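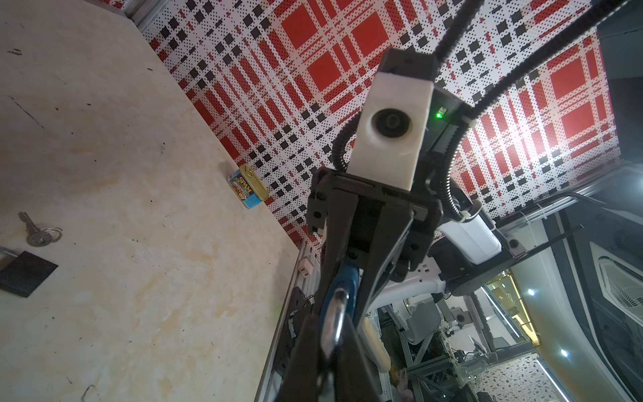 How often should a padlock be oiled?

Two times in a year is enough for a lock that lives outside, and once a year for one that stays in the house. Use a dry lubricant such as graphite or PTFE spray, put very little in the keyhole, and turn the key several times so that it goes everywhere. Kitchen oil is a bad choice. It becomes sticky and collects dust.

Padlocks and Small Keys
by Thaís Lopes

Welcome to my padlock page. I collect padlocks since I was a student, and on the day of writing, 18 July 2023, the list has 327 of them. For 284 I have a key. The others are closed, or open and will stay open, and I like them also. They are not valuable things. Most came from flea markets, from drawers of relatives, or from a hardware store which was closing in my town and sold everything from one big box.

People ask me why padlocks. It is an object that you hold in the hand and it has a weight. It has a color if the maker was in a good mood. And it has only one work to do.

The blue one

Blue body, silver shackle. I have always a weakness for colored padlocks, and blue is the color that I would choose first. Farther back on the marbled table there is a silver key on its metal ring, and a can of SPAM against the red plaid wall. With the blue of the lock and the blue of the can, the table looks to me almost arranged.

A few notes about others on the list

Promena, brass, small. It was on the garden gate of my aunt for many years. The shackle has a worn place on one side where the chain was hanging. I did not polish it, and I am glad that I did not.

Feden, steel, heavy. This is the one that I lend to friends when they move apartments. It weighs too much for a suitcase, but it closes a storage unit very well. It came with two keys and now there is one.

Moura, green enamel. The enamel is broken at the corners and you see the gray metal under it. The seller wanted 100 for the complete tray of locks, and I paid it only for this one. The rest of the tray was rust.

Distari, combination type. I do not know the combination. Each October, when the evenings become long, I sit with it and try again some numbers, and I write them in a notebook so I do not repeat them. My notebook is better organized than my taxes.

How I keep them

The locks are in shallow drawers with felt on the bottom, bodies down and shackles up, and always closed. The keys are in a different place, in small paper envelopes with the number of the lock written in pencil. In the beginning I kept the keys in the locks, but they fall out when you open the drawer, and then you have an afternoon of trying.

For cleaning I use a soft toothbrush and a dry cloth. If there is painted color on the body, I do not use any metal polish near it, it takes away the paint faster than you think. For a shackle with light rust I use very fine steel wool, with little pressure, and after that a drop of oil on the cloth, and I wipe until the cloth comes away clean.

If you have an old Promena with the original key, please write to me. I would exchange it for a Feden or for two small luggage locks. I answer all letters, only slowly.

Comments (4)

brassandrust
Nice page. I keep my keys on the locks with a bit of string through the shackle, so nothing gets lost and you don't need envelopes. Looks messy though.

Marit
I had the same green Moura on my school locker! Mine was chipped within a month. No idea where it ended up.

old_hasp
On the combination one, pull gently on the shackle and turn the first wheel until it feels stiff. Then do the next wheel. It took me an evening with a cheap one and it might work on yours.

Thaís Lopes
Thank you all. old_hasp, I tried this yesterday and the second wheel feels stiff in three different places, so I wrote all three in the notebook. Marit, if you find it in some box, please tell me if the number under the keyhole begins with a 2.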